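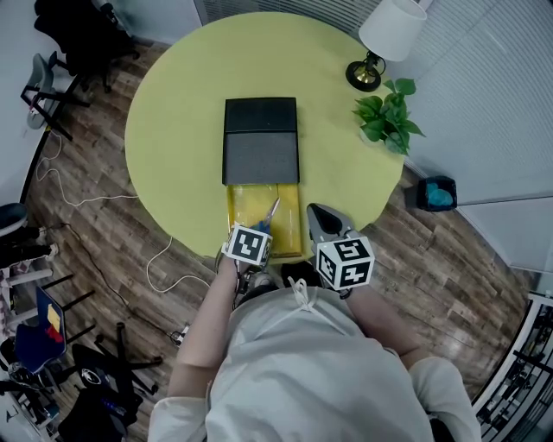 Search this site Go

Visit to Samska: how the hand-held gripper station is kept running

Saranya Pai and I spent a December afternoon at Samska. We had asked to see one station properly instead of walking past all of them, and Harish Rai, who runs the recording room, gave us the gripper pair at the round table.

The station is two hand-held grippers, one for each hand, and a table with a yellow-green cloth. Each gripper carries a cube with black square patterns on its white faces. The software finds the cube in the video and works out where the gripper is and which way it points. If a cube shifts on its mount, every recording after that is off, so most of the upkeep is about the cubes.

Harish checks them before the first session. He puts each gripper in a bench jig, reads the position, turns it over and reads it again. The two readings have to agree within 2 millimeters. If they don't, he takes the cube off, cleans the seat, and tightens it back down in two passes. He wipes the printed faces with a dry cloth only. Alcohol took the black off one of the early ones.

The jaws are the part that wears. Venkatesh Ramasamy keeps the log, and his pads last nearly 360 sessions before they start to polish and small things slip. Scissors are hard on them. Thin metal has little to grip and tends to twist when the jaws close, so the tips get looked at after any task that uses it.
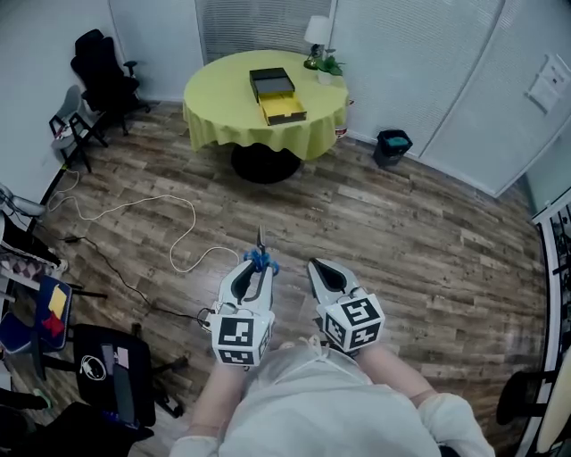 Both grippers held out over the floor, with the round table behind.

Setting the table takes longer than I expected. The black box with the yellow drawer goes down first, then the lamp and the plant at the right side. Positions don't have to repeat exactly, but Harish wants the drawer to open toward the operator and the lamp kept well clear of the arms.

Cabling was the weak point by their own account. Leads run across the floor to the station, and the connectors have been replaced twice this year. Harish now stocks 4 spares and swaps a lead the first time it drops out — he no longer tries to find the break during a session. Saranya asked about batteries. They tried them and went back to cable because of the weight at the wrist.

We were done by 4:30. I have asked for a copy of the jig drawing and will pass it on when it comes.

Recent visits
Reltis: changing belts on the sorting line
Pinto open day, packing hall
A morning with the Clandex service crew

Contact | Copyright, all rights reserved | Back to top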